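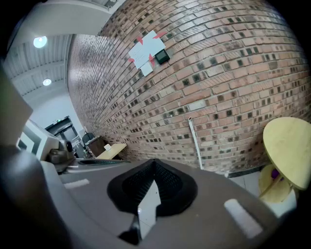
Wanted: People With Hands, Sunday Afternoons

Print this page
E-mail this page to a friend

The Gellum student robotics club is looking for participants for its household handling project, known internally as Skenetero for reasons that were funny at the time. We need 2,000 recorded demonstrations of ordinary chores before the competition in June. We have 802. Several of those are of the same member putting a sponge in a bowl, and the judges are going to notice.

The job is simple to describe. You take hold of a hand-held gripper with a camera on it, and you use it to do things you have been doing without help for years. You pick up a cup. You put down the cup. You fold a dish towel and discover that you fold dish towels in a way no one else on earth does, which for our purposes is excellent news. The model learns from the recordings, and our competition arm then tries to do likewise, with mixed results and a fair amount of noise.

What we're after

Anyone 16 or over who can stand for half an hour at a time. Under 18 needs a signed form from a parent or guardian. Left-handers are very welcome – nearly everyone in the club is right-handed and the arm has developed opinions. No programming, no engineering, no math. If you do have those skills, please keep them to yourself during recording, as last semester's volunteers kept stopping mid-task to suggest improvements.

We'd also like two people for the less glamorous post of data checker. You watch clips and mark where each task starts and stops. It suits people who enjoy proofreading, or who have been told they are difficult to sit next to at the movies.

Where and when

We work in the room with the brick wall, past the Baysal workshop. Sessions start at 1 p.m. on Sunday and run in half-hour slots, with a break between each one. Most people do two slots and then remember another appointment. Wear sleeves that stay up and leave bracelets and big rings at home.

What you get

A gift card for every two slots completed, lunch if you come before 2, and your name in the project report unless you ask us to leave it out. Our whole budget is $2,350, of which $1,000 is already spoken for by replacement motors, so please don't haggle. Checkers are paid by the hour at the student rate.

The recordings show hands, objects and whatever else is in the room. We save no sound. You can ask us to delete your clips at any time before the data set is handed in.

How to apply

Leave a note in the Fetitz mailbox at the front desk with your name, an e-mail address, which hand you write with and whether you want to record or check. We answer within a week, or after midterms – whichever is later.

Print this page
E-mail this page to a friend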